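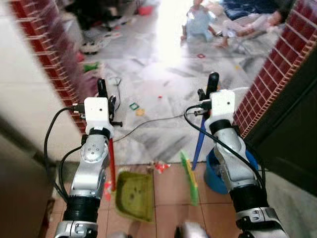

What is the best order for cleaning a doorway where two kinds of floor meet? Sweep the larger room first, bring everything to the line between the floors, and pick it up there with the dustpan before any water is used.

# Stirkix floor-cleaning notes

This folder keeps the written notes for sweeping and mopping at the Dirkance house. The notes are plain text, one file for each part of the floor, and they were checked in September.

## Contents

- `threshold.md` - the doorway, marble on one side and tiles on the other
- `tools.md` - dustpan, bucket, handles, cloths
- `litter.md` - wrappers, crumbs, hair, sand
- `records.csv` - 281 rows, one row for each finished cleaning

## Columns in records.csv

| column | meaning |
|---|---|
| `area` | name of the room or passage |
| `surface` | marble, tile or both |
| `litter` | main kind, for example wrapper or dust |
| `passes` | how many times the same area was swept |

## Remarks

Wrappers are picked up by hand or pushed to the dustpan separately. Small dark debris often stays behind the rim of the pan, so please tap the pan over the bin two times.

The bucket waits at the side of the doorway. Marble must not get vinegar or any acid cleaner - the tiles are less sensitive, but we use the same mild soap on both.

## Known problems

In 4 rows the field `surface` is empty. The older Nitasham list used "stone" for marble, and I have not changed all of it yet.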